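Section 4. Posting Notices on Interior Brick Walls

This section applies to all brick-walled rooms in the Brinevbridge building. Notices on painted walls are covered in Section 5.

4.1 Before posting

1. Obtain approval for the notice from the building office (Nghĩa Mai).
2. Wipe the chosen bricks with a dry cloth. Do not use water or detergent.
3. Allow 50 minutes after any wall cleaning before applying adhesive.

CAUTION: Do not drill into the brick or the mortar joints. Wall fixings are installed by Cekum only.

4.2 Attaching the sheet

1. Apply removable adhesive to all four corners of the sheet.
2. Press each corner against the face of a brick — not against a mortar joint — and hold it firmly.
3. Keep the sheet clear of any device mounted on the wall. Do not cover, move or unplug such devices.
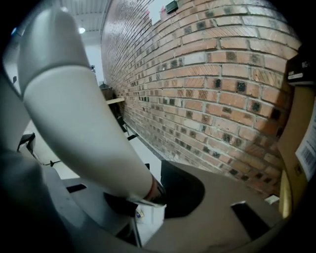
4. Write the posting date in the lower right corner.

NOTE: Replace any sheet that has torn or begun to lift. Do not tape over a tear.

4.3 Removal

1. Peel the sheet slowly from the top corners downward.
2. Roll off remaining adhesive by hand. Report loose mortar to Hậu Khúc, extension 113.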